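Subject: Re: [tabletop-makers] Block tower sets, and what to stand them on
Date: 11 May 2025
List: Trellness Tabletop & Woodcraft

On the Trellness list, a member wrote:

> Hi all, long-time lurker. I've cut a set of stacking blocks out of
> some leftover pine and they're lovely to hold but the games are over
> far too quickly. Half of them stick and the other half fall out if
> you breathe on them. Also the only table we've got with any room on
> it is one of those really shiny varnished ones, and my other half is
> worried about dents. Do I need to finish the blocks? And is a shiny
> table a bad idea? Sorry if this has been done to death.

Not done to death at all! It was last properly thrashed out in April, and that thread wandered off into dice towers by the fourth message (my fault, mostly).

First up, don't put anything on the blocks. I know it's tempting. You've spent all that time at the sander and you want to see the grain come up, and a bit of oil makes pine look like honey. But the game lives and dies on bare wood sliding on bare wood. I did my first set in a wipe-on poly, very proud of myself, and on a muggy arvo the things grabbed each other like wet togs. Ended up sanding every face of every block back again, which took me a whole wet weekend and most of my goodwill towards the hobby. I went over them with 200 grit and stopped there, and they've been left bare ever since. They've picked up a bit of colour from people's hands and I reckon they look better for it.

As for half sticking and half falling out, some of that is how it's meant to be. You want tiny differences in thickness so that each layer has a block or two carrying no weight. If they're all dead identical, every block is loaded and the whole game's a slog. If the differences are big enough to see with your eye, though, you've got the other problem. I'd pull out the worst offenders, lay them side by side on something flat, and give the fat ones a few strokes each on a sheet of paper stuck down to a board. Check after every few strokes, you can't put it back on.

Now the table. I'm very fond of a pale tower on a dark shiny board, I think it's the best looking way to play. 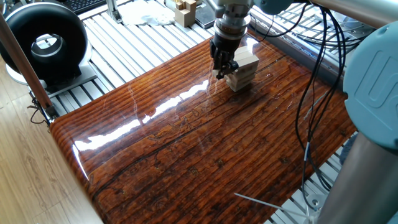

Does the playing surface have to be dead level?

Close enough to level that a marble sits still on it will do you. A tower forgives a small lean in the board for the first few rounds and then gets very unforgiving near the top, so if your table has a short leg, shim it before you start stacking. Folded cardboard is fine. Don't shim the tower itself, it'll creep.

Back to the gloss. Two things to watch. One is that the bottom layer can skate if somebody bumps the tower with a knuckle, as bare pine on hard varnish hasn't got much grip. Some people on here put a square of thin cork underneath and swear by it. I don't bother, I just make people play gently, but I haven't got little kids at my place. The other is glare. Under a ceiling light, a really glossy top throws a big white streak right across the spot where you're trying to look for gaps, so shuffle the tower (or the lamp) until it's off to one side.

Dents, well, yeah, your other half has a point. Blocks come down corner first more often than you'd think. Go round the edges of every block and take the sharpness off, just a light pass, and that'll save the varnish from the worst of it. If it's a good table I'd still play on a separate board on top of it. An old shelf or a cupboard door would do nicely. Mine was the lid off a Plemico blanket box, and I gave it 3 coats of varnish with a day between each.

While I think of it, somebody asked off-list about the Thepsuriya pattern sheet with the shorter blocks. It's item 772 in the list files, under Anow's folder, and the measurements are in millimetres even though the heading says inches. Scale your printing to 100 and check it with a ruler before you cut anything!

Let us know how you get on with the sanding, and what you end up playing on. If anyone's got a good trick for a storage box that lets you tip the tower out ready stacked, I'm all ears, mine jams every single time.

Cheers from a very dusty shed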